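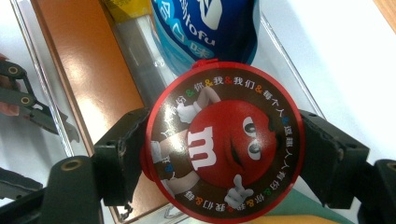 Fitting the collar plate on the Paewai armour

The breastplate took a fortnight and the backplate took a weekend. The collar plate has taken most of April, and I have thrown away two of them. These are my notes on the third, which fits.

Paewai is the heavy knight from Flallier. In the game the collar is a single raised ring that sits clear of the neck and meets the shoulders with no visible join. The character model has no need to get dressed or look down, so the ring can be as tight as the artist liked. A wearable version needs a split somewhere, and it needs to be wider than the drawings show. My neck with the padded undershirt on measures 398 mm. I cut the first collar to 400 and could not swallow.

Foam and pattern

I use 5 mm foam for the ring and 2 mm for the raised border. The pattern is a shallow arc, not a straight strip. A straight strip gives a cylinder, which stands up under the jaw and pushes the helmet forward. An arc gives a cone that leans away from the neck. Draw the arc on card first, tape it closed, and try it on over the undershirt. Mark the front centre and both shoulder seams while it is on you.

Cut the foam with the blade square to the mat except at the lower edge, where it meets the breastplate. That edge wants a bevel of 45 degrees. I cut mine freehand and then sanded it with 100 grit on a block until the two parts closed up without a gap.
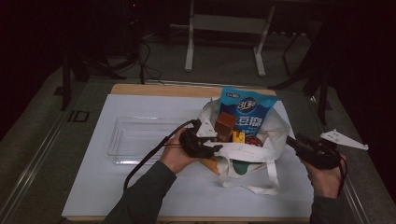 Heat the ring before gluing anything to it. Foam that has been bent cold will try to go flat again, and the border strip will lift at the ends. I hold the heat gun a hand's width off and keep it moving until the surface turns slightly shiny, then wrap the piece round a paint tin and leave it until it is cool.

The split

I put the split at the back left, under the edge of the cloak. The first version had it at the centre back, where the backplate strap pulled it open every time I raised an arm. The overlap is 30 mm, held with two flat snaps. Hook and loop tape was easier to fit but it caught on the cloak lining and made a noise when I turned my head.

Glue the snaps to a strip of webbing and glue the webbing to the foam. A snap set directly into foam will pull through.

Sealing and paint

Four thin coats of Fleluvura, brushed, with a light sand after the second. It skins over quickly and stays soft underneath for much longer, so the overnight wait is worth keeping to. My second collar failed at this stage. I painted it the same evening and the surface wrinkled along the bend.

Base coat is black, then dark steel, then a brighter steel on the border only. The scratches are dry-brushed along the top edge and the front, where the helmet would rub.

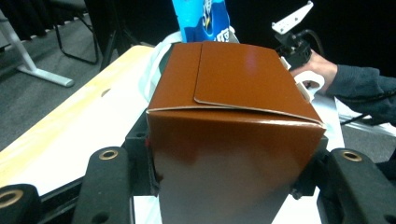 Posted by Kedir Assefa on 5/12/20
Filed under: Armour, Paewai build

Attaching it to the rest

The collar hangs from the breastplate on two elastic loops at the front and rests on the backplate behind. It is not fixed at the shoulders. With the loops at 40 mm the ring moves with the chest and I can look down far enough to see stairs. Shorter loops looked better in the mirror but the ring rode up when I sat.

The helmet is next. The Tellar pattern I bought for it assumes no collar at all, so the lower rim will have to come up by the height of the border.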